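Teaching the arm to open a cabinet door: teleop in sim or hand-guiding on the real thing?

Posted in: Manipulation & Control > Learning from Demonstration
14 replies – 2 followers
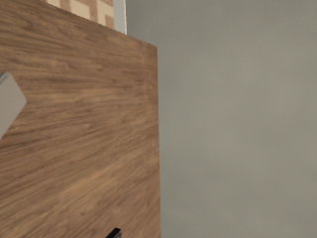 nundero_nights wrote:
So I've been at this since October and I need a sanity check. The task is opening one kitchen cabinet door, walnut finish, pale gray bar handle. I drive the arm remotely through the simulator with a cheap 6-axis controller, and I watch the wrist view while I do it. I'm at 500 demos now and the policy still comes in at a lousy angle and ends up way too close to the panel before it goes looking for the handle.

My feeling is that I'm the problem. When I replay my own demos I wander all over the place on the approach, then I hurry the grab. Would I be better off moving everything to the real arm at Campbell (our shared workshop) and guiding it by hand? Monday Mon is my only free evening there, so I don't want to burn it on a bad idea.

breswood_bot wrote:
Hand-guiding, every time. You feel the hinge! With a controller you're guessing how hard you're pulling, and the door swings on an arc that your thumbs don't want to follow. I did our pantry door that way and needed a small fraction of your demos.

torque_and_toast wrote:
Gonna disagree with breswood. If you push the arm around by hand, your own hands and sleeves are in the wrist view half the time, and the policy learns from pictures of your sleeves. Fine if you only train on joint positions. Not fine with camera input, which sounds like what you've got.

breswood_bot wrote:
You can stand behind the arm, you know. Or record the path by hand, play it back with nobody near it and grab the images then. It's two passes, big deal.

torque_and_toast wrote:
Two passes, 500 times over. Have fun with that – I'll be asleep.

putbridge_pete_no wrote:
Before you switch anything, how are you seeing depth? When a smooth panel takes up half the view and the rest is bare gray wall, I can't judge distance at all. I always drive in too far. I added a second view from off to the side, just for me while driving (the policy never sees it), and my approaches got a lot cleaner.

nundero_nights wrote:
Oh no. I only have the wrist view. I've been going by how big the grain looks, haha. And the handle slides off to the left side once I'm in close, so I'm basically doing the last bit from memory.

putbridge_pete_no wrote:
There's your answer then. If you can't see the handle, the policy can't either, unless it's got some history to work with. Square up to the handle while you're still far out, then come straight in. Slow. Throw out any demo where you lose it before the fingers close.

nundero_nights wrote:
That's going to be a LOT of demos in the trash.

torque_and_toast wrote:
Good. My drawer policy got better after I deleted half the set. Bad demos aren't free, it copies your panic too.

breswood_bot wrote:
OK, I'll give you that one. Clean demos matter more than where they come from. I still think the pull itself is better by hand. Maybe approach in sim, pull on the real arm?

torque_and_toast wrote:
Mixing them is a headache though. Different friction, different lag, and the two halves have to meet up somewhere. I'd get one working first.

nundero_nights wrote:
Alright, staying in sim for now. Side view goes in tonight, then I'll redo the approaches and cut anything where I lose the handle. Will report back.

Shared 2 times

Reader comments

gearhead_1430: Same trouble with a fridge door. Slowing the controller down near the contact point helped me more than any training setting did.

lurking_in_breswood: Does anybody have the hand-guided playback trick written up? I tried it once and the arm sagged on the second pass, so the gripper missed the handle.

breswood_bot: Check your payload setting, mine was still set for the old gripper.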